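Why Does One Can of Paint Look Like Lots of Colors?
by Covadonga Quintana
Kids' Corner, Mateos Home Pages

OK. Quick one this time, I've got a bedroom to finish by Friday and the roller is already in the tray.

Say you pick a paint for your room. A nice gray. You saw it in the store on a little card and loved it. Somebody paints all the walls with it, same can, same brush, same everything. Then you walk in the next morning and one wall looks almost white and the one next to it looks like a rain cloud. What happened? Did they mix up the cans?

Nope. Same paint. Different light.

First, how you see a color at all

Paint doesn't shine. Turn off every lamp on a dark night and your red wall isn't red anymore, it's just dark. You need light to come from somewhere (the sun, a lamp, a flashlight), hit the wall, bounce off, and land in your eye. The bounced light is what you see.

Sunlight is a mix of lots of colors all packed together. You get to see them spread out when there's a rainbow. Paint has tiny bits of color stuff in it called pigment. Pigment soaks up some of the colors in the light and bounces back the rest. Red paint keeps most of the others and throws back mostly red. White paint throws nearly all of it back. Black paint hangs on to nearly all of it. Gray is in between, bounces some of everything.

So if less light gets to a wall, less light bounces off. Looks darker. Even though the paint is exactly the same.

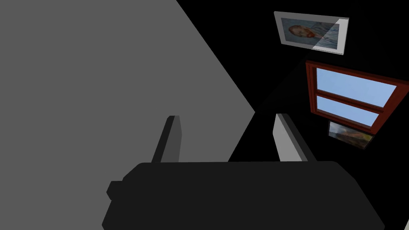
Corners are the best place to look for this. Two walls meet, and each one faces a different way, so each one gets a different amount of light. The wall facing the window gets it straight on. The wall with the window in it gets hardly any, only what bounces back from the rest of the room. It works on small things too, anything with flat sides. Look at the slim upright finger on the left, the face on its left is darker and the strip on its right is a bit lighter. Your eye takes those different grays and your brain goes "aha, a side, and another side, so it's a solid thing." If every side was exactly the same gray you'd have a hard time finding the edge. Go check a bookcase or a cereal box. Same deal.

Artists call this shading. When you draw a cube and scribble one side darker, you're doing what light does by itself.

Now the sun moves (well, we do)

Walls change during the day. Earth turns, so the sun seems to go across the sky, and the light comes in your window from a different spot. In the morning a room that faces east gets bright sun. By late afternoon it's a dimmer room and the gray has gone sleepy. A room facing west does it the other way around.

The light's color changes too, not only how much there is. Near sunset it's more orange. So a white wall can go peachy for a while before dinner. On a cloudy October afternoon the light is often bluer and the very same wall looks chilly.

Light bulbs do it too. Some are yellowish, people call those "warm". Some are bluish, those are "cool". They don't feel warm or cool on your wall, it's only a way of talking about color. I know, confusing.

And the floor! Light bounces off the floor and up onto the walls and brings a little color with it. Big green rug, slightly green wall near the bottom. I did a playroom on Brurus Street with a bright orange carpet and a white ceiling, and on sunny days that ceiling looked like a melon.

Shiny or not shiny

Paint comes in flat and shiny and stuff in between. Flat paint is a tiny bit rough, too small for you to see really. The roughness scatters light every which way, so the wall looks soft and even. Shiny paint is smoother. It bounces light more like a mirror, so you get bright spots, and you see every bump and every fingerprint. Bathrooms and kitchen doors often get shinier paint as it wipes clean easier. Ceilings mostly get flat.

Why the little card fools you

The card is small. It was under store lights. It was next to 1,001 other cards (OK, I'm exaggerating, but not by alot). Colors also look different depending on what's beside them. Put a medium gray square on black paper and it looks pale. Put the same gray on white paper and it looks dark. Your brain compares, it can't help it.

My friend Amparo Ibarra mixes paint at Horkilmont Hardware and she makes everybody take a sample home first. Number 524, a gray with a drop of blue in it, comes back the most. Looks lovely in the store. Looks like a whale in a hallway with no windows.

Try it yourself

You need:
2 sheets of paper, both the same gray (or any color really)
Tape, the kind that peels off easy
A flashlight

Ask a grown-up which walls you can tape on. Tape one sheet on a wall across from a window. Tape the other one on the wall the window is in. Stand back and look at both. Then look again at breakfast, after school, and when the lamps are on. Write down what you see, light, dark, bluish, yellowish, whatever word fits.

Then fold a third scrap of paper in half and stand it up like a tent. Room dark, flashlight from one side. See the two sides? Move the flashlight over to the other side and watch them swop.

Words to know

Pigment: the tiny bits that give paint its color.
Shade: a darker version of a color. Also the dark side of something.
Matte: flat, not shiny.
Gloss: shiny.
Sample: a small bit of paint to try before you buy the big can.

Next time, wallpaper, and how they get the stripes to line up. Got to run, paint's getting a skin on it.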